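# Mixed plates, one yellow tray, and a stack that keeps ending up in the wrong order

**Sumathi Gounder**, posted 2019-01-06 in Kitchen & Dining

Hi all, first time posting in this section (I'm usually over in houseplants, being told I overwater).

I have a pile of plates that don't match and I can't work out a sane way to keep them. They came to me in batches. The main lot is white with a black rim, and I got those when a noodle place near me, Varnurside, closed and sold off its dishes by the box. Then my aunt gave me the cream ones with the brown sunburst and the Chinese characters, which I love, and somewhere along the way I ended up with plain black as well. They're all round, they all get used, and whenever they're put away they go back in whatever order they came to hand.

They live on a white table in the corner with the bullfinch wallpaper. The yellow tray at the back right is supposed to be home base. I like it because the color stands out against all that white and people can find it without asking me.

My trouble is that as soon as more than one kind goes in the tray, I'm lifting half the stack to get at the one I want. So the black-rimmed ones with the emblem in the middle get used every day, and the sunburst ones hardly ever come out, purely because they're at the bottom.
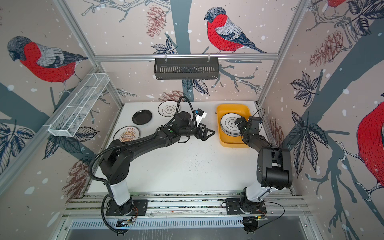
## What I've tried so far

- Sorting by color, dark at the bottom. Looked lovely. Lasted one dinner.
- Two stacks side by side in the tray. They lean on each other and I don't trust it.
- The black basket up on the back wall. It has vertical slats and hangs from the rail, and I thought plates on edge would look great in it. I haven't put anything heavy in there and I'm a bit nervous about trying.
- The white wire rack on the left wall. It has divided compartments, so in theory it's perfect, but it sits at an angle and I worry about things sliding.

One extra complication: the black-rimmed ones aren't all the same either! Some have "HAO SHI HAO WEI" printed on the rim in white. Some have a thin rim and a square medallion in the middle with characters in it. When I lay them out to sort them I get as far as this and then start second-guessing what counts as a set.
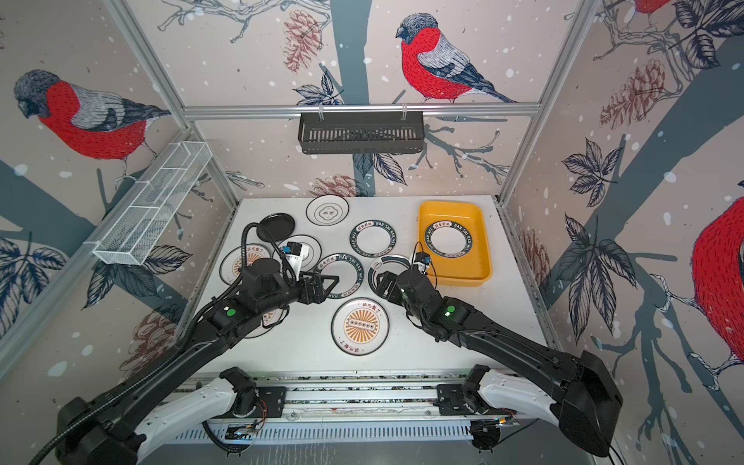 Do I treat every black rim as one group and let the patterns mix, or split them by what's printed? If I split them I end up with piles so small it feels silly. My daughter says nobody looks at a plate once there's food on it, and she's probably right, but I look.

Also, a side question. How do you keep a white tabletop clean under plates? Mine shows every little dark speck, and I don't want to drag plates across grit. I've been using a dry cloth and I think I'm just moving things from one side to the other.

Thanks in advance, and sorry this got long.

---

**Haris Angelovski**

Are they the same diameter? That matters way more than the pattern. Stack by size, biggest on the bottom, done. The color thing you can forget about.

---

**Zdenka Stoyanova**

I've got the same problem with a different set of birds on the wall (mine are wrens), so let me tell you what has worked at my place, and you can throw out whatever doesn't suit.

First, I'd treat all the black rims as one group. I know, I know, the lettering. But put a medallion one next to a HAO SHI HAO WEI one on a set table and they look like cousins, and you'll be so much happier with one decent stack than with 3 tiny ones. If it really bugs you, alternate them as you stack. Then every place setting comes out mixed and it looks like you meant it.

Second, one kind per tray. That yellow tray should be black rims only. Get another tray for the sunbursts, even a cheap one, and put it nearer the front so it's the first thing your hand finds. I did this with my good bowls and went from using them at holidays to using them on a wet evening with canned soup. The plain black ones can go wherever there's room, because you'll never confuse them with anything.

How I'd do the sorting itself:

1. Wipe the table before any plates go down. Dry cloth first to lift the specks toward you and off the edge, into your hand or a dustpan, then a damp cloth with one drop of dish soap, then dry it. Going straight in with a damp cloth just makes gray smears on white (ask me how I know).
2. Lay everything out flat, face up, with none overlapping. Yes, it takes the whole table.
3. Pull out the sunbursts first. They're the easiest to spot.
4. Pull out the plain black.
5. Whatever's left is your black-rim stack. Set them down one at a time – don't slide them on. If there's any grit on the foot of a plate, sliding is what scratches the one below.
6. Check the stack from the side. If it tilts, there's an odd size in the middle, so take that one out and start a "misfits" pile.

I keep mine to 6 in a stack. You could go higher, but 6 is what I can lift with one hand while I'm holding a dish towel in the other.

About the wall basket: I wouldn't. I had a hanging one from Drurkirum, very pretty, and plates on edge put all the weight out front, away from the wall. Napkins and placemats are happy up there. Same with the angled wire rack – lids, chopsticks, coasters, that sort of thing. If you're set on trying plates in the rack, start with just one, near the bottom, and leave it a couple of days.

---

**Kamol Kaewkla**

Put felt between them. I bought a roll from Todorova in June and cut circles, it works fine and they don't clink. Also you don't need 1000 plates lol, give some to your daughter

---

**Sumathi Gounder**

Zdenka, thank you! I'm going with black rims as one family. Haris, I measured after you asked and the medallion ones are a hair smaller than the rest, so they'll go on top and I won't be alternating after all. Kamol, she has said no to the plates, twice.

Second tray is on my list for the weekend. If anyone knows where to find one in that same strong yellow, please say, I've had no luck yet.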